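Home Talks Notes Archive Contact

Play kitchens: what are we buying, and why so much of it?
Speaker notes, Drindwood early years evening, 21 December 2023

Before starting: check the microphone, ask people at the back to move forward. Keep the first part short. They have come for the buying advice and will put up with about five minutes of me grumbling.

Opening

I want to begin with a claim you will have read on the side of a box. Pretend cooking builds language, number sense, fine motor control, empathy and healthy eating. All of that, from a plastic carrot. I have been running play sessions long enough to be fond of the plastic carrot, but I would like to see the working.

Ask: who has a play kitchen at home or in their setting? Hands up. Who has bought extra food for it in the past year? Keep them up if you could say what the extra food was for. (Pause. Don't rescue them.)

The amount problem

Kelport, the nursery group I did the toy audit for in March, had 292 pieces of toy food across its rooms. That was before the pots. I asked the staff which pieces the children would miss, and the list they gave me came to 30. The rest was tipped out in the morning and scooped up before lunch, and a good part of the session went on the scooping.

I don't claim that as research. It is one group of nurseries and one person with a clipboard. But when a catalogue tells you a bigger set means richer play, ask what richer means, and who checked.

The sliced food

Everybody likes the food that comes in halves. You press, it parts, you put it together again. The claim is that it teaches cutting. I doubt it. It teaches pulling two things apart, and children are quite good at that already. What I do see is talk: "half for you", "no, my half's bigger". If you want that talk, you need a couple of these and somebody to share them with. You don't need the whole greengrocer's.

What a set looks like in use

The photo shows the sort of table I mean. There's a carrot in two halves, a corn cob with its husk, a banana, a couple of pots and a pink tray. Look also at the blocks. There's a small white cube with a red circle on it, and some dark green ones, and they have got in among the food.
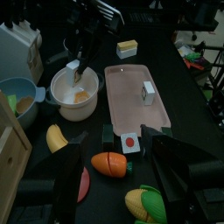

The blocks are the interesting part

Catalogues sell food as food. Children will cook anything. In every room I've visited the blocks end up in the pan, and the adults spend their time fishing them out and putting them back in the block box. I'd stop. A block can be butter, or a stock cube, or a fish finger. A moulded plastic egg is always an egg, and that is rather the trouble with it.

Expect a challenge here about tidying. My answer is that two mixed baskets take less sorting than eight labelled ones, and the labels are mostly for us.

Somebody may also ask about realism, and whether under-threes need things to look like what they are. Fair point. Very young children probably do get a start from a toy that looks the part. So keep a few recognisable pieces and fill up with plain ones.

Pots and pans

Spend here if you must spend. Pots get used by every age I have worked with, for stirring, for hats, for hiding things. I would look for handles a small hand can get hold of, and an opening wide enough for the food to go in without a fight. Colour makes no difference that I have ever been able to see, whatever the brochure says about calming pastels.

A word on price. The Tokero starter kitchen quoted to Kelport came to over 400 pounds with the food. A charity shop saucepan and a tea tray will do for a term, and if the children ignore them you have learned something cheaply.

The healthy eating claim

Be careful with tone, people feel strongly. The idea is that handling a toy vegetable makes a child more willing to eat a real one. Perhaps. I've watched a boy serve me plastic corn for half an hour and refuse the real thing at the same table. I'd want a lot more than a line on a box before I bought on that basis.

If there is time, try the swap: give each table 50 seconds to choose the five pieces they would keep. It gets noisy. Let it.

Questions

Likely ones: washing (warm soapy water, dry before it goes back in the basket), wooden or plastic (whichever you'll keep clean), and where the Kılıçarslan wooden range can be seen. There are samples on the side table, and I'm not paid to say so.

Handout is by the door. It has the short list on one side and a blank side for your own.

Contact | Copyright Drindwood Talks | Back to top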